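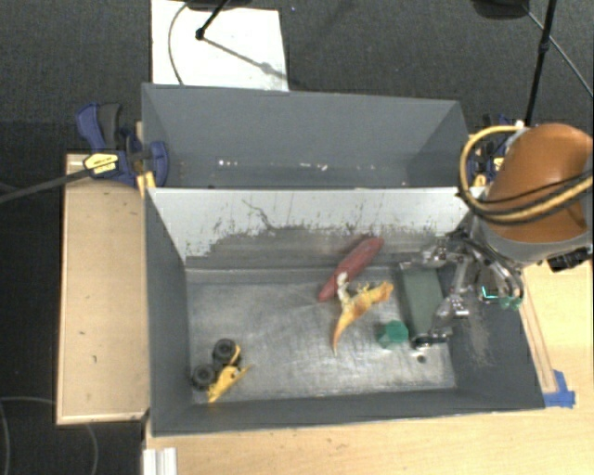 得失点差で上から並べれば済む話ではないか、というコメントが前回の記事についた。並べるだけなら計算は一瞬で終わるし、試合数がそろっていれば不公平もないはずだ、と続いていた。

返信欄に書くには長くなったので、記事にする。対象はRustutbridgeの河川敷でやっているソフトボールの夏季大会で、参加は12チーム、3チームずつの組に分けて総当たり、各組の1位が準決勝に進む。組の2位同士は順位決定戦に回る。予選の順位は勝敗で決め、並んだ場合の規定が大会要項の裏面に載っている。今回の話はその規定の部分だけである。

まず前提の確認から。3チームの総当たりでは各チームの試合は2つしかない。引き分けを無視すれば、結果は全勝・1勝・全敗にきれいに分かれるか、三すくみになるかのどちらかである。仮に全試合の勝率が五分だとすると、三すくみになる確率は4分の1になる。組が4つあるので、どこかの組で一度は起きると考えて準備しておくのが妥当だろう。実際には組内の力の差があるので、これより低くなる。それでも例外処理として放置できる頻度ではない。

三すくみでは直接対決の結果が使えない。AがBに勝ち、BがCに勝ち、CがAに勝っている。そこで二番目の基準が必要になる。候補は次のとおり。

得失点差
失点の少なさ
イニングあたりの得失点率
抽選

コメントの主張は最初の得失点差である。計算が簡単なのは認める。ただし「試合数がそろっている」ことと「攻撃機会がそろっている」ことは別で、ソフトボールでは後者がそろわない。後攻がリードして最終回の表が終わると裏の攻撃は行われない。裏の途中で勝ち越せば、その時点で試合が終わる。どちらの場合も後攻の勝者は得点を積み増す機会を失う。先攻の勝者は最終回も攻撃しているので、この制限を受けない。つまり先攻で勝ったチームと後攻で勝ったチームの得失点差は、同じ物差しで測った値になっていない。先攻後攻はコイントスで決めているので、順位の一部がコイントスに依存することになる。

この偏りを補正するのがイニングあたりの得失点率である。得点を攻撃イニング数で割り、そこから失点を守備イニング数で割った値を引く。途中で終わった回はアウト1つを3分の1回として数える。この補正で裏の攻撃がない試合も比較に入れられる。

ただし率にも欠点はある。コールドゲームが入ると値が跳ねる。3回で12点を取って打ち切りになった試合は、攻撃1回あたり4点になる。同じ12点でも6回かけて取れば1回あたり2点である。前者のほうが強いと言えるかもしれないが、打ち切りがなければ残りの回は控えの投手と打者で流していたはずで、4点のペースが維持されたとは考えにくい。分母が小さい試合ほど値が荒れるという、率の統計で普通に起きる問題である。対策としては、2試合を通算してから割る。試合ごとに率を出して平均するのは避ける。後者だと短い試合が長い試合と同じ重みを持ってしまう。要項の文面は「得点率の合計」となっていて、どちらの計算とも読める。ここは直したほうがよい。

集計には去年からHaltellを使っている。大会結果の入力と順位表の出力ができるソフトで、同順位の判定基準を上から順に設定できる。不満は2点ある。

一つは、イニングの端数を小数で入力させること。スコアブックの慣習では4回と3分の2を4.2と書く人がいるが、Haltellはこれを十進数の4.2として読む。正しくは4.667である。入力担当が二人いて書き方が違うと、気づかないまま順位が変わりうる。私は入力用の表計算シートを別に作り、アウト数で記録してからシート側で3で割るようにした。アウト数は整数なので書き方の揺れが出ない。

もう一つのほうが重い。三者同率から1チームが抜けたあとの、残り2チームの扱いである。

具体的な数字で示す。話を簡単にするために、イニング数はすべて同じ、二番目の基準は得失点差とする。

A 3-2 B
B 12-3 C
C 3-2 A

集計するとこうなる。

A 得点5 失点5 差0
B 得点14 失点6 差+8
C 得点6 失点14 差-8

1位がBになることは動かない。問題は2位である。方式は二通りある。

継続方式。得失点差の列をそのまま上から読む。Aが2位、Cが3位になる。

再判定方式。Bが抜けた時点で残りは二者の同率とみなし、最初の基準に戻って直接対決を見る。CがAに勝っているので、Cが2位、Aが3位になる。

同じ結果表から逆の順位が出る。どちらの方式にも筋は通っている。継続方式は一度の計算で全順位が確定し、掲示した数字の並びと順位が一致する。再判定方式は直接対決を最優先するという要項の原則に忠実である。ただ、見ている側には説明が要る。差が-8のチームが差0のチームより上に表示されるからだ。

Haltellの初期設定は再判定方式である。要項には何も書いていない。要項に書いていない以上、ソフトの初期値が規定の空白を埋めていることになり、これはよくない。設定画面では「同順位の再評価」という項目の有無で切り替わるが、順位表の出力にはどちらで計算したかが印字されない。あとから紙だけを見ても検算できない。

試しに、Plaldenリーグの要項も読んでみた。隣の地区の大会で、規模はこちらより大きい。そちらは継続方式を明記したうえで、1試合あたりの点差に上限を設けている。上限を入れるとB対Cの9点差の影響が抑えられる。仮に上限を3点とすると、上の例はAが0、Bが+2、Cが-2になる。順位そのものは変わらないが、差は縮まる。大勝した試合の一つで組全体が決まることを嫌った設計だと読める。点差が開いたあとに攻撃を続ける動機も減る。一方で、上限と率を同時に使うと計算の順序を定める必要が出てくるので、両方を採用するのは勧めない。

来年は参加が13チームになる見込みで、3チームずつでは割り切れない。1組だけ4チームにすると、その組だけ1チームあたりの試合数が3になる。組内の順位には影響しないが、準決勝の組み合わせを各組1位の得失点差で決めている現行の方法はそのまま使えない。差の合計は試合数が多いほど大きくなりやすい。ここでも率で比べるか、組み合わせを抽選にするかの選択になる。私は抽選でよいと思う。対戦相手が違うチーム同士の得点率を比べても、得られる情報は少ない。

時間制限の件も書いておく。計時はFahmyの据え置き型タイマーで行い、制限時間を過ぎたら新しい回に入らない。この方式だと表裏はそろうが、試合ごとの回数はばらつく。率を使う理由がここにもある。タイマーの開始を球審の宣告に合わせるか、第1球に合わせるかも要項にはなく、会場の2面で運用が違っていた。率で計算する限り順位への影響は小さいが、最終回に入れるかどうかの境目では効いてくる。

以上を踏まえて、要項に入れるつもりの文案を置いておく。

一、勝数の多いチームを上位とする。
二、勝数が並んだ場合、当該チーム間の対戦で勝数の多いチームを上位とする。
三、なお並ぶ場合、当該チーム間の全試合を通算し、得点を攻撃アウト数で割った値から失点を守備アウト数で割った値を引き、大きいチームを上位とする。
四、三により一部のチームの順位が決まった場合も、残るチームについて二には戻らず、三の値で順位を決める。
五、なお並ぶ場合は抽選とする。

三でアウト数をそのまま分母にしたのは、3で割っても割らなくても大小関係が変わらないためである。掲示用に見やすい値がほしければ3倍すればよい。四は継続方式を選んだ。再判定のほうが原則には忠実だが、会場で手計算して検証できることを優先した。

不戦勝の扱いはまだ決めていない。三の通算に入れるとアウト数が定義できず、除外すると残りの試合だけで比べることになる。過去の記録に不戦試合が何件か残っているので、両方の方法で計算し直してから続きを書く。シートの計算式は要項の改定が済んだら差し替える。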